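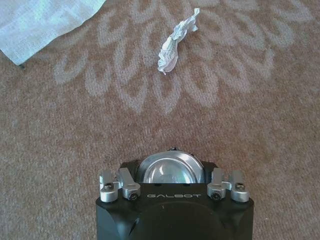 Carpet with a floral pattern in tan and beige.

How to Make a Living Room Quieter Without Building Work
By M. Nikolovski
Updated May 2025

Many people write to me that their living room is loud, and they ask which panel they should buy. Before you buy anything, please find out which kind of noise you have. There are two kinds, and they need different treatment. The first is noise that comes in from outside or from the neighbors. The second is noise that is made in the room itself and stays there too long, which we hear as echo. A thick curtain helps with the second and does very little for the first.

I live in Damberg in an apartment of 78 square meters, in a building with concrete floors and thin inner walls. What I write here I have tried at home, over two winters. I am not an engineer of acoustics.

What you will need
A candle or a thin strip of paper
A phone with a sound meter app (I use Irix, the free version is enough)
Self-adhesive foam or rubber strip for doors and windows
Acrylic sealant and a sealant gun
Felt pads for furniture
Carpet underlay, if you have a carpet on a hard floor
Scissors, a sharp knife and a tape measure

Step 1. Measure before you change
Close the windows and doors and switch off the television. Put the phone in the place where you usually sit and let the app run for three minutes. Write down the average, and also the time of the day. Repeat it in the evening. My evening result was 51 decibels, and most of it was the street. The number from a phone is not exact, but you can compare it with another number from the same phone, and this is all we need.

Then clap your hands once in the middle of the room. If you hear a short ringing after the clap, the room has an echo. Do it again near each corner. Rooms with bare parallel walls have often a metallic sound, like a spring.

Step 2. Find the leaks
Where air goes through, sound also goes through. Hold the strip of paper along the edge of the window on a windy day and look where it moves. Do the same along the door, mainly at the bottom. Mark the places with pencil or with painter's tape.

Other places which people forget:
The gap between the window frame and the wall, under the sill
Holes where the heating pipes come through the floor
Old antenna and telephone sockets
The space behind the baseboard, if the floor was changed later than the walls

Step 3. Close the leaks
For the moving parts of a window use foam or rubber strip. Clean the surface first with alcohol and let it dry completely, otherwise the strip will fall off before the winter ends. Choose the thickness by a small test: close the window on a piece of modeling clay wrapped in plastic film, open it, and measure the clay. The strip should be slightly thicker than the clay. If it is much thicker, the window will be hard to close and the hinges will suffer.

For the parts which do not move use acrylic sealant. Cut the nozzle at an angle and make a small opening, you can always cut more. Smooth the line with a wet finger. Around heating pipes acrylic is not the best choice. Take a sealant which is made for high temperature, and do this work in July or in any other month when the heating is off.

For the bottom of the door there is a brush strip that you screw on, or a soft double roll that you slide under. The roll looks less nice but it closes better, and you can take it with you when you move out.

Step 4. Treat the floor
A hard floor does two bad things. It sends your steps to the neighbor below, and it reflects sound back into the room. A carpet helps with both, and a carpet with a good underlay helps much more. I use a felt underlay from Limwood, 8 mm thick. Felt is better than thin foam in this use, at least in my experience, as the foam becomes flat under the furniture after one year.

Cut the underlay smaller than the carpet, by two or three centimeters on every side. In this way the edge of the carpet lies down to the floor and you will not trip on it. Put the underlay down first, walk on it to remove the air, then roll the carpet over it slowly from one side. If the carpet was rolled for a long time, leave it for a day with the pile down before you start.

Check also that your doors can open over the new height. I did not check, and I had to take one door off and plane it.
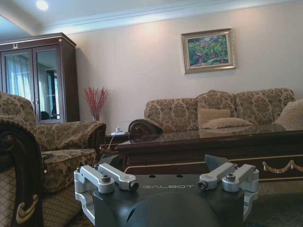

The position of the carpet matters as well. Put it where people walk and talk most, usually between the seats, and not in the part of the room that stays free only for the look. If you have one large carpet and one small, the small one can go near the door, where the steps are hard and shoes are put on.

Put felt pads under the chairs. Cheap pads with glue move to the side in a few weeks and collect hair. Pads with a small nail hold longer on wooden legs. For metal legs there are caps with felt inside, and you must measure the diameter of the leg before you order them.

Step 5. Put soft things where the sound hits
Now clap again. If there is still ringing, look which surfaces face each other and are both bare. It is enough to cover one of the two. You can use:
A full bookcase, with books of different depth
A heavy curtain, which should be nearly twice as wide as the window so that it makes folds
A wool blanket on a wall rail, with a small distance between blanket and wall
Cushions, if the sofa is of leather or smooth material

Panels of thin foam, the type with pyramids, I do not recommend for a living room. They take away only the highest tones and the voice becomes dull, while the low noise remains.

Step 6. Look at the machines
A part of the noise is made by things we own. Put the loudspeaker on a piece of dense rubber, not directly on the shelf. If your refrigerator can be heard in the living room, check that it stands level and does not touch the wall. Turn the feet by half a turn at a time and listen after each. A wall clock can be hung on a small piece of cork.

Step 7. Measure again
Use the same phone, the same place and the same time of the day as in step 1. Do not expect a large change in the number. A difference of 3 decibels is already easy to notice for most people, and less echo often feels more pleasant even when the number stays the same.

Common questions

Will this stop the music of my neighbor?
The voice and the television, partly. Bass goes through the structure of the building and you need for that a separate wall, which is building work and needs permission in most rented apartments.

Can I wash the felt underlay?
No. Vacuum it on both sides once a year, and if it becomes wet, hang it over a railing in the shade until it is dry through the whole thickness. Do not put the carpet back before that.

Does the color or the pattern of the carpet have any influence?
Only the height and the density of the pile count. Press it with your thumb: if you feel the backing immediately, choose a thicker underlay.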